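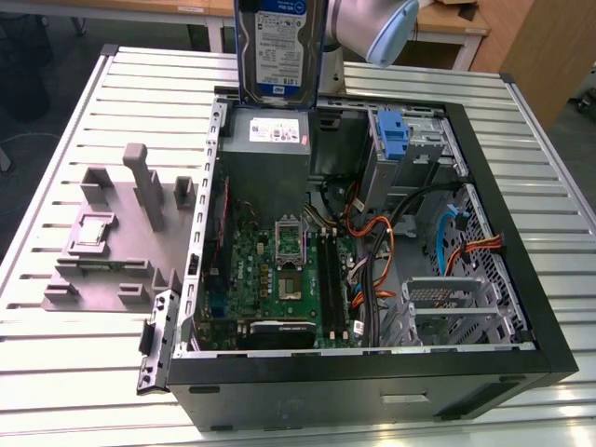

Uvus 927 Parts Tray - review
Posted 2025-03-14 by Adesuwa Olaniyan

I take old office desktops apart and put them back together so they can be sold on or given away. For years my system for keeping track of the parts was a tea towel and a couple of ice cream containers. It worked well enough until I put a CPU down on the towel, moved the towel, and spent the next while on the floor with a flashlight. After that I started looking for something better and ended up with the Uvus 927, which I ordered through Pleston.

It is a grey 3D-printed plate with raised posts and slots on it. Each kind of part gets a place to stand or sit while you work on the rest of the machine. There are no drawers, no lid and no magnets. If you want somewhere to keep screws you will need a dish as well, and I still use the ice cream container for that.

Setup

The tray comes in a plain carton with a folded sheet of instructions that mostly tells you not to leave it in a hot car. I set mine down at the left of my aluminum table, where it's within reach of an open case without being under my elbow. My table has a slatted top, so small things can drop between the slats if you are careless, and that was half the reason for buying a tray in the first place. The plate is wide enough that it doesn't rock on the slats. On a very smooth desk it does slide a bit and I would put a piece of shelf liner under it.

There was some stringing left over from printing in one of the slots. A minute with a craft knife fixed it. The edges are otherwise clean.

In use

I have been using it mostly on Dell towers, laid on their side with the panel off. The order I work in is drive first, then memory, then the processor if it has to come out. With the parts standing up in front of me I can see what has been pulled and what hasn't, and I can read the label on a drive without picking it up again. That is useful when there are a few similar ones on the go.

The best part of the design is the place for the CPU. It sits between a pair of raised, stepped tabs, so you can pick it up by its sides and you aren't tempted to slide it along a surface to get hold of it. I used to put processors down on whatever foam I had handy and then have trouble getting a fingernail under them. 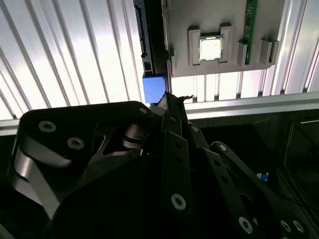

Memory is held on its edge between two posts. The fit is snug on full-length desktop sticks. Laptop memory is too short for it and falls over, so don't buy it for laptops. It would also be handy to have room for more sticks in a row, as a lot of the machines I see have more memory in them than the tray wants to hold, and the extras end up lying on an antistatic bag beside it.

I tried it with a thicker memory module, the kind with a metal jacket on it, and had to push harder than I liked. I took it out again and put it on the bag with the others.

The finish is matte, and that matters more than I expected. I work under a strong light and the table throws a lot of it back at me. The grey plastic doesn't glare, and a chip with a shiny lid is easy to find on it. Dust shows up, but it brushes off with a paintbrush.

What I don't like

Nothing is labelled. The first time out you have to try things in different holes to see what goes where, and the instruction sheet is no help. I wrote on mine in marker.

The plate is light. Empty, it will move if a cable catches it, and power cables in these older cases have a way of springing up when you unclip them. I have not tipped it over yet, but I now keep the cable side of the case turned away from it.

It is printed plastic and I don't treat it as antistatic. The seller makes no claim either way. I wear my wrist strap as usual.

Compared with the Lesura

I borrowed a Lesura mat for a while before buying this. The Lesura is a soft mat with a printed grid, it rolls up, and it costs less. For screws it is better. For everything else I prefer the Uvus, mainly for the upright storage, which leaves more of the table free. If you only open up your own computer every August to blow the dust out, get the mat or carry on with the tea towel.

Uzor also sells a tray along these lines with a lid. I haven't tried it and the lid looks too low for anything standing on end.

Would I buy it again

Yes. I've had it for seven months and used it on nearly every machine that has come across the table. One of the smaller posts has a white stress mark at its base where I leaned on it, and it has held up fine otherwise. I'd pay a bit extra for a heavier version with the names of the parts moulded in.

Four out of five. Pleston packed it well and it got here in a week.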